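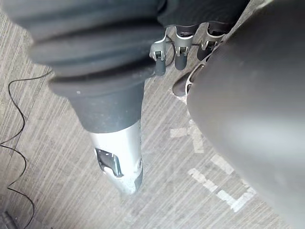 Merkmont's kitchen robot stops mid-task, and the team is thrilled to know why

October 4, 2018

The two-armed robot at Merkmont's Forsyth lab is back at work after a fault that froze its right arm during a dish-rack exercise in July and kept the team guessing for most of the summer. Nobody was hurt and nothing was broken. What the engineers got out of it is one of the most useful safety lessons the project has had so far, and they are happy to share it!

The stop came late in an afternoon session. The robot was reaching toward the sink when its right arm locked at the elbow and the left arm kept going. It traveled for a little under a second before the main controller noticed and cut power to both. That second is the part that worried everyone. The two arms are supposed to halt together, every time, whatever the reason.

"My first thought was the motor, my second thought was the motor, and I was wrong both times," said Osamu Nishimura, laughing. He spent much of August going through the logs line by line. The real trouble was a stop signal that had to wait its turn behind ordinary status messages. On a quiet day the wait was too short to matter. On a busy one, with both hands and the head camera all reporting at once, it could stretch.

The fix has two parts, and both are now on the robot:

1. The stop signal has its own line between the arms and no longer shares one with anything else. The black cable runs over the carpet for now and will be routed properly once testing is over.

2. Each arm checks on the other 100 times a second. If a check is missed, both arms stop where they are and hold. Work goes on at the kitchen island as before, with the double sink, the dish rack and the tape marks on the floor.

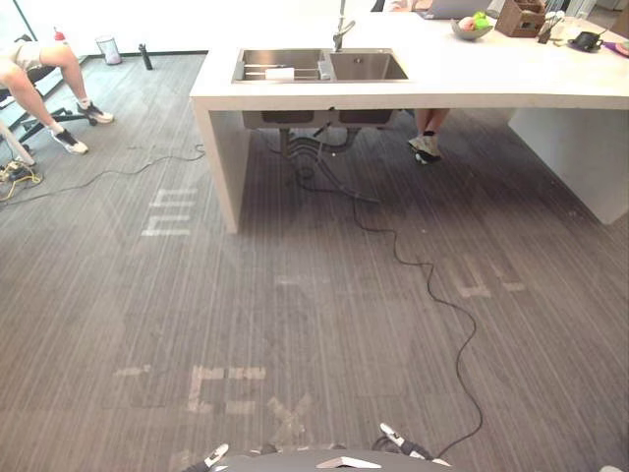

What the tests show

The team has set itself a target of 1,000 forced stops before the robot goes back to full speed. As of this week it has done 268, at different arm positions and with the message traffic pushed well past normal, and both arms have halted together in every one. Until the count is complete the arms run at reduced speed and a person with a stop button stays in the room.

Fullow, which supplies the arm controllers, has been given the full set of logs and is looking at whether its other customers could run into the same delay. Merkmont plans to put its test procedure online too, so smaller labs can try it on their own machines - a great move, and one we would love to see more often after a fault like this.

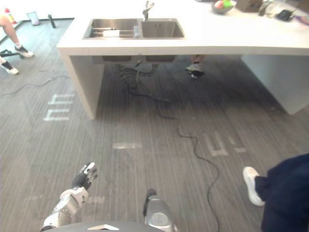 Somano asked whether a missed check could also freeze the arms at a bad moment, say with a full glass in one hand, and would like to see stops tested under load before the speed limit is lifted. Nishimura agreed, and loaded stops are now on the list for the second half of the run.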